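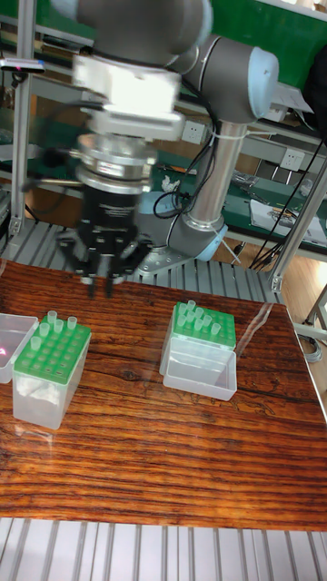
Why does the thing have to plan at all, a reader wanted to know after our spring piece on laboratory software, when you could type in the position of every hole over a cup of tea and have done with it? It is a fair question, and I took it with me to Trillidside in June, where I had been promised an hour with the lead developer of Hostach and came away, thanks to her patience and a second pot of coffee, having had nearly three.

Hostach is the control software the Trillidside team has been writing for moving small tubes between racks with a robot arm. It takes a list of which tube should go where, works out an order, plans each movement and keeps an eye on things while the arm carries them out. She laughed when I read her the reader's question.

"We did exactly that," she said. "The first version was a table of positions, all typed in by hand, and I was terribly fond of it. It worked beautifully on the morning we made it. Then somebody leaned on the bench to reach a pen, and after lunch every pick was a couple of millimetres out. A couple of millimetres is plenty when your fingers have to go down between two tubes that are standing in neighbouring holes."

So the table of positions went, and in its place came a short look at each rack before work starts. The perception side of Hostach finds the top face of the rack, fits a grid to the holes and then decides, hole by hole, whether there is a tube in it. I had supposed the tubes would be the easy part, being the things one cares about, and I was put right very kindly.

"Clear plastic is miserable," she said. "The depth reading goes straight through it, or bounces off it, or gives you a lovely confident number for something behind it. A shiny table makes it worse, you get a bright streak and the software thinks it has found an edge. We spent most of a winter trying to see the tubes properly. What we do now is look for the rack, which is a nice solid green, and then ask whether each hole looks the way an empty hole ought to look. If it doesn't, we treat it as full until we know better."

Treating a doubtful hole as full is a habit that runs all through the software. The planner will never try to put a tube into a hole it isn't sure of, and it will go for a different tube first if the one it wants is hemmed in. I asked how the order is chosen, expecting something grand.

"Oh, it's quite homely," she said. "You want to leave yourself room for the fingers, so every tube has a cost, and the cost goes up with each neighbour. If they're all bunched together at the back you start from the outside and nibble inwards. When you're filling a rack it's the other way about, you start at the back and work towards yourself, so you aren't reaching over what you've already put down. My mother packs a dishwasher on the same principle."

The movements themselves took longer to get right. Early on, the planner treated each move as a fresh problem and came up with a fresh answer every time, so that two tubes side by side might be fetched by wildly different swings of the elbow. All of them were safe, she was keen to stress, and people who had to stand near it hated every one. Now Hostach keeps a small library of approach paths, tries those first and only goes back to planning from nothing if none of them fits. She thinks that one change did more for the people at the bench than anything cleverer they have written.

There is a simulator as well, called Usman, and it has its own corner of the code and its own loyal following. Before a new version of Hostach is allowed near a real arm it has to get through 3,000 made-up racks in Usman, some tidy and some thoroughly spiteful, with tubes leaning and the odd hole blocked. I wondered if that made the real runs a formality.

"I'd love to say yes," she said, and poured us both some more. "Usman is very good at catching silly mistakes. It caught one of mine this morning, before nine. What it's bad at is friction. A tube that sticks a little as it comes out and lifts the rack with it — we had no idea that was a problem until we ran on the bench, and then we had to teach the controller to notice the weight was wrong and stop. That's 56 lines of code, and I'd say each of them cost me an afternoon."

The controller checks the force at the wrist every 10 milliseconds while the gripper is going down or coming up. If the push is more than it expects, it stops, backs off by the same path and marks the hole as doubtful, and the planner then thinks again with one fewer choice. She showed me the log for such a stop, in plain sentences, with the hole named by row and column the way a person at the bench would say it. The Jaswood site, where Hostach has been on trial, had asked for that. Their staff were fed up with error numbers and a manual to look them up in.

I asked what she would take out, given the chance, and she answered before I had quite finished. The scheduler, she said, which was written for several arms at once and has never yet had more than one to look after.

"It's lovely work and it gets in the way every single day. I keep meaning to have a quiet week and pull it all out. Jaswood would like pauses first, though, proper ones, so you can stop halfway through a rack, take a tube away yourself and have it carry on without sulking. At the moment it looks at the rack again from the beginning, and people find that slow."

And the reader's cup of tea? She thought about it for a while, and allowed that for a rack which really is fixed down, and never refilled by hand, a typed list would do perfectly well. Hostach can still read one. The option is on the second page of the settings, and she told me she uses it herself when she is testing the gripper and can't be bothered to wait for the look.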